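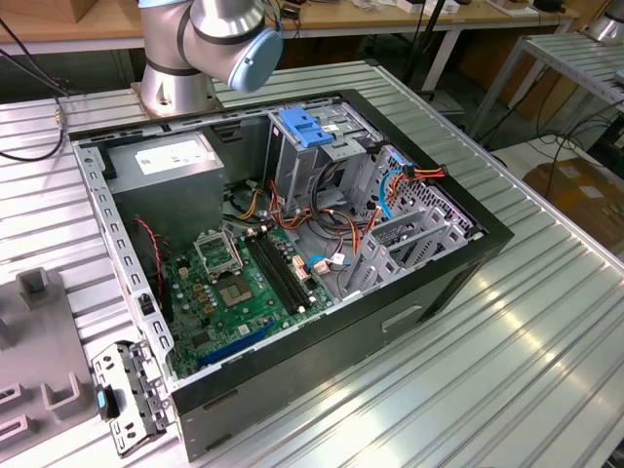 Stidunine is a training and services organization that teaches robots to do hand work by having people show them how. Our main subject at present is the repair and sorting of used computer equipment, and most of the work on our benches looks much the same from one station to the next: a desktop tower laid on its side with the side panel off, a robot arm bolted to a slotted aluminum table behind it, and a person who knows the task guiding the arm through it. A tower opened in this way gives a trainee a great deal to practice on. There are memory slots that call for straight, even pressure, a processor socket with a metal bracket that must be raised before anything can be placed in it, a drive cage with a plastic latch, and bundles of orange, yellow and red power cable that cross the board and have to be worked past. A person with some experience handles these things without much thought. Putting that skill into a form a machine can learn from is the work we do.

Who we are

Stidunine was founded as a repair workshop. For its first years it took in office computers by the pallet, tested them, and returned the sound ones to use. The workshop had no plans to enter robotics. It began when a customer asked whether the removal of memory modules and drives could be done by machine, and the first attempts, programmed point by point, failed whenever a case of a different make arrived on the table. A second attempt, in which an experienced technician moved the arm by hand and the motions were recorded, did better with far less preparation. The workshop kept that method and built a training program on it.

Today we employ 30 people. The larger part of our staff are bench technicians who have been trained as demonstrators. The others work in software, in hardware upkeep, and in teaching. We continue to run the repair workshop, and every demonstrator spends part of each month there on ordinary repair, with no robot involved. We regard this as necessary. A demonstrator who stops doing the work loses the feel for it, and the recordings show the loss quite soon.

What we do

Our work falls under two headings, demonstration and instruction.

Under demonstration, we record people performing tasks through a robot. A client brings us a task, usually one that its own staff already do well by hand, and we work out how the task should be divided, which arm and which tool are suitable, and how many repetitions will be needed. Our demonstrators then carry it out, with the parts and tables set up as they will be in use. The client receives the recordings together with written notes on each session. Our standard set for a single task is 1,000 accepted demonstrations. Smaller sets are available for trial purposes.

Under instruction, we teach others to do the same. Our course for new demonstrators lasts 12 weeks and is open to employees of client firms and to members of the public who pass a short bench test. No background in computing or engineering is required. The bench test asks the applicant to take apart and put back together a small item of equipment with ordinary hand tools, at an unhurried pace, while explaining each step aloud.

How a task is shown

We use two methods. In the first, called hand guiding, the demonstrator takes hold of the arm and moves it through the task. The joints are set so that the arm gives way under light pressure. Hand guiding suits short, firm motions such as lifting a latch or seating a module, and it is the method taught first.

In the second, the demonstrator stands or sits apart from the table and works the arm by remote control, through a pair of handles that follow the motion of the wrist and fingers. Remote control takes longer to learn. It keeps the demonstrator's own hands and body out of the work area, so that what is recorded at the table is the arm and the parts alone, and for this reason it is the method used for most client work.

Whichever method is used, the demonstrator is asked to observe the same rules of practice:

Begin each repetition from the agreed rest position.
Approach the part along a path that a second person could predict.
Do not correct a poor grip by force. Release, withdraw, and take the grip again.
Where cables lie over the part, move the cables as a separate step and record it as such.
Stop and mark the repetition as failed if a part is dropped or a clip is bent.
Keep failed repetitions. They are labeled and stored with the rest.

The last rule is sometimes questioned by clients, who would prefer to receive successful recordings only. We supply both, in separate folders, and leave the choice to the client. In our own training work we have found that recordings of a grip being lost and recovered are among the most useful we hold.

Our programs

Ulach is our program for desktop computers. It covers the opening of cases, the removal and fitting of memory, drives and expansion cards, and the connecting and disconnecting of internal cables. The full Ulach task list has 219 entries, each with its own start condition, end condition and list of permitted tools. The list is reviewed in November, when entries that have proved too broad are divided and those that are no longer requested are withdrawn. Cable work accounts for the greatest number of revisions. A flexible cable seldom lies the same way from one case to the next, and a description that seems complete on paper is often found to leave out something the technician's fingers were doing without being asked.

Sovader is our program for sorting and packing. It deals with the stages before and after repair: taking loose parts from a tray, turning them to a known position, placing them in holders, and packing finished goods for shipment. Sovader tasks are simpler in motion than those in Ulach but are run for longer periods, and demonstrators change over at set times through the day.

Leinonen is the name of our teaching building, and by extension of the school within it. The ground floor is arranged as a row of workstations with arms fixed to slotted tables, so that holders and trays can be moved and clamped wherever a task requires. Classrooms and the parts library are upstairs. The parts library lends cases, boards, power supplies and cables to trainees for practice outside class hours. Borrowed items must be returned complete, including screws and brackets.

The demonstrator course

Trainees spend the opening weeks without a robot. They learn the names of the parts, the order in which a machine is taken down, and the correct handling of boards and sockets. They are also taught to write a task description that another trainee can follow without asking questions, which many find the hardest portion of the course.

Hand guiding is then introduced, first with blocks and pegs and afterward with real equipment. Remote control follows once the instructor is satisfied that the trainee can complete a hand-guided task steadily and without rushing. In the closing weeks each trainee takes charge of one task from the Ulach list, prepares the station, records a set, reviews it with an instructor, and presents it to the class.

Assessment is by practical work alone. An instructor watches a series of repetitions and reviews the recordings afterward. Trainees are marked on steadiness, on care of the parts, and on the accuracy of their written notes. Speed is noted but carries no marks. Those who do not pass may repeat the final portion of the course once at no charge.

Our standards

Every station is inspected before the first session of the day. Arms are checked for loose bolts and worn cable guides, the stop button is tested, and the table is cleared of anything that does not belong to the task. A demonstrator works for no longer than one hour before a rest. No person may reach into the work area while an arm is under remote control.

Equipment used for training is retired stock. Storage drives that have held data are wiped or removed before a machine is released to the school, and the repair workshop keeps the record of this. Parts that can no longer be used for practice go to recycling.

We ask clients to tell the people whose skill is being recorded what the recordings will be used for, and we put the same information in writing for our own staff. Demonstrators are credited by station number or by name, as they prefer, in the notes that accompany each set.

Working with us

Firms that wish to discuss a task are invited to send us a plain description of it, along with a sample of the parts if these can be spared. We reply with questions, and normally propose a half-day trial at Leinonen before any agreement is made. The client's own technicians are welcome at the trial — their comments at the bench have often changed the plan for the better.

The teaching floor is open to visitors on Tuesday afternoons during term. Visits should be arranged in advance through the school office, which can also supply course dates, the fee schedule and the current Ulach task list. Visitors are asked to wear closed shoes and to stay behind the marked line while the arms are in motion.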